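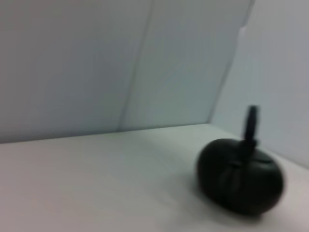

What I Saw at the Munshi Open Day, and What I Was Told I Saw

By Rekha Sundaram
22 September 2019

I went to the Munshi open day expecting to be sold something, and I was. The company has the second floor of a former shipping office near Busport, and it opened the doors to suppliers, students, a few local reporters and anyone else who had filled in the form. They gave us badges. They gave us very good coffee. Then they took us in groups to look at a robot arm pick things up.

The project is called Flulen. According to the handout, it will let an arm handle goods it has never met before, by learning from a large number of attempts at handling other goods. The first customer is supposed to be Fudumov, which packs seasonal gift boxes, and so a good deal of what was on offer to the arm had a holiday look to it. The one I spent the longest with was a black pumpkin with a thin upright stem, the kind of thing that goes on a hall table in October and into a cupboard afterward.

I have no quarrel with the pumpkin. It's a fair object to test with. It's squat and grooved, it's wider than it is tall, and the stem invites a machine to grab it in the wrong place. Gopinath Sastry, who ran our session, was open about this. He said the stem was the hard part, and that early versions went for it nearly every time.

My quarrel is with the room we give these things to succeed in. The arm worked inside a pale enclosure with plain walls and a plain white tabletop. A black object on a white table, by itself, with nothing leaning on it and nothing behind it. My grandmother could have found it without her glasses. If you have ever been in a packing shed the week before a holiday, you know what it's like: tissue paper everywhere, half-open cartons, three kinds of tape, somebody's lunch. Things come in a bin, tangled up with other things. They don't come one at a time in good light.

I asked about this. The answer was that you start simple and add clutter later. I believe that is how the work is done, and I believe it's sensible. But the invitation didn't say "come and see us start simple." It said the system was "ready for the real line," and there was a man from Fudumov in my group taking notes.

Then there is the matter of the numbers. A slide by the door said the arm had made 185 successful picks out of 200. That's a good score and people nodded at it. I asked Aishwarya Iyer, one of the engineers, whether those 200 were all different objects. They weren't. They were five objects, tried over and over in different positions on the table. She told me this right away and seemed a little surprised that the slide didn't mention it. I was less surprised. She also told me that the same test a month before had come out at 178, and that she thought the gap between the two was mostly luck and a change in the gripper pads. Nothing I heard all day was more useful than that, and I heard it in a corridor.

I want to be fair to the engineers, who were a good deal more careful than their posters. One screen in the room showed the view from the little camera at the gripper, and it was a smeary view. When the arm moved, the stem doubled and the grooves went soft. I liked that they left the screen on. A slicker company would have switched it off and played a film with music. Watching it, you understood how little the machine has to go on at the moment it must decide, and you also understood why the walls were blank.

Krishnamoorthy Reddy, who spent years managing warehouses before he retired, was in my group and put his question to the sales side. He wanted to know what happens on a miss. Who walks over, how long does the line stand still, and is that person one of the people the arm is meant to replace? He was told that "exception handling" was on the road map for the next phase. He wrote that down and underlined it.

I don't think anyone lied to us. Rajeshwari Namboodiri, who founded the company, gave a short talk at the end, and she was funny and modest about how long all this had taken. But an open day is a strange way to judge a machine. The host picks the object, the table, the lighting and the hour. Visitors stand behind a strip of tape and clap when something is lifted, and I clapped too.

If Munshi does this again next year, I would like to bring a bag. I'd put in a crumpled sweater, a net of onions, a glass ornament in its torn box and the same black pumpkin underneath all of it, stem down. Let the arm have a go at that with the man from Fudumov watching. I'd ask for the slide by the door to say how many objects, how many tries, and who chose them. The coffee can stay the same.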